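Horico opens evening drawing classes for people who say they can't draw

HORICO, April - Vistora, the adult learning group, is to run a course of evening drawing classes at the old Burimow building on Joo Street, aimed squarely at people who last picked up a pencil to fill in a tax form.

The course runs for nine weeks and costs £89, or £91 with a sketchbook. Places are limited to 21, that being the number of chairs in the building that can be trusted.

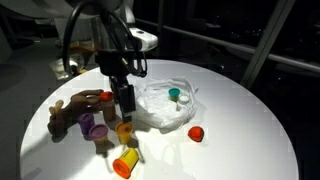 Hands come first, in week one, on the grounds that everyone dreads them and it is best to get the crying over early. Beginners tend to hide them in pockets or behind conveniently placed shrubs. A jointed wooden hand, like the one lying on the left of the white table, will hold a pose without complaint, and students will draw it until their own efforts stop looking like a bunch of parsnips.

"I have taught accountants, plumbers and one very angry dentist," said course tutor Gil-soo Kwon. "All of them told me they had no talent. Most were right, and they still had a lovely time."

Still life follows in weeks four to six. There will be no bowls of fruit, after last year's was eaten in the interval.

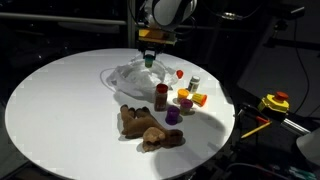 Shading takes up the last three weeks and is taught by Kyu-ri Ha, who has firm views on smudging. She favours everyday objects over vases and will ask the class to bring in whatever is lying about at home. A wrinkled, see-through white bag with the light catching its folds is harder to draw than any cathedral, she says, and a brown stuffed animal with a lighter tan head and darker tips to its legs is not much easier.

Classes start at 7pm and finish when the kettle goes off. Pencils are provided - rubbers are rationed. Bookings are open now at the Vistora front desk.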